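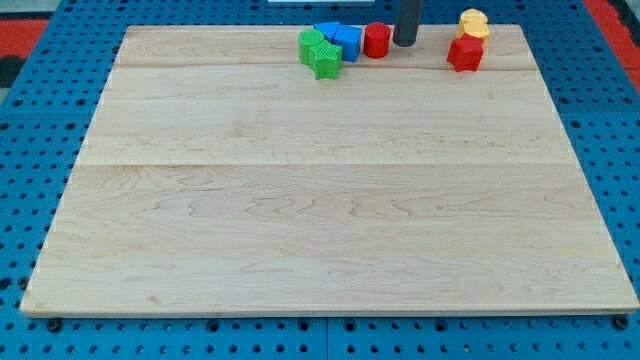 Oona Väisänen wrote in to ask whether a maple board is worth having if all you plan to do is sort toy blocks on it, and whether she should just use a cookie sheet like everybody else. Fair question, Oona. I have owned cookie sheets. They ring like a gong when a three-year-old sets down a cube with conviction, and I have now spent since March living with the other option, so let me tell you what you get for the money.

The board is the Prunance large play top, in maple, $165 before shipping. Shipping is where they get you, because it is a big flat heavy rectangle and the carrier knows it. Mine came from Fivodach, who sell the boards and also the plastic shape blocks to put on them, and who packed the whole business in enough paper to redecorate a hallway.

The wood first. It is pale, nearly the color of unbaked shortbread, with wavy tan figure running along the planks and little speckles here and there. The product page calls the figure "lively." I would have said "a bit much" for the first week and then I got used to it, and now I think the plain ones look like shelving. You can see the seams between the planks. You cannot feel them, or I can't, and a star shoved across them at speed doesn't catch. There was one rough spot on the underside of mine that took two minutes with sandpaper, which for $165 I would have preferred somebody else did.

If you are a person who needs every plank to match, order the Prondell instead. It is $499 and comes with a letter about the tree.

The finish is a matte oil. It shrugs off juice if you get there before lunch is over. It does not shrug off washable marker, a product whose name describes a hope. I have a faint purple smile near one corner that has survived soap, a damp sponge and a stern talk. Re-oiling takes 15 minutes plus a night of everyone being told not to touch it, so plan on it being touched.

Now the blocks. The Fivodach shapes are chunky little plastic things in primary-ish colors: cylinders, cubes, wedges, and a green star that every child in my house believes is theirs by right. The surfaces have a slight ribbing on them, which I took for cheapness until I tried stacking them. The cylinders stand where you put them. The cubes stay square. The star stacks on nothing and nothing stacks on it, and it is the favorite, so draw your own conclusions about the young.

What the pale wood does for them is contrast. Red, green and blue all stand out on maple, including from across the room, including when you are counting up at bedtime and come up one wedge short. On our old patterned rug the blue ones disappeared for days. I found one with my heel.

Complaints. The board has no rim. Cylinders, once tipped over, understand this immediately. Grewal makes a version with a raised edge all around, and my neighbor Santeri Lindqvist swears by his, though he also admits the edge collects crumbs and has to be picked clean with a chopstick. I've decided I would sooner chase cylinders. You may have better knees or a worse chopstick.

It is also heavy. I can carry it alone, but I make a noise. There are no handles or cutouts, so getting it off a table means sliding it toward you until there's something to grab and hoping your feet are elsewhere. And it needs a flat surface that can take it. On a wobbly card table it turned the whole arrangement into a seesaw. Put a square of grippy drawer liner under each corner if your table is at all slick. Prunance sells feet for this. They are the price of a decent dinner and they are felt.

So, Oona: for sorting blocks only, the cookie sheet wins on price and will hold exactly as many blocks as you are likely to find at any given moment. If the board is going to pull double duty as a puzzle table, a dough surface or a place to put the laptop after the kids are down, get the maple. Skip the feet. Buy a spare set of blocks, or at least a second green star.

Four out of five. It would have been four and a half without the sandpaper.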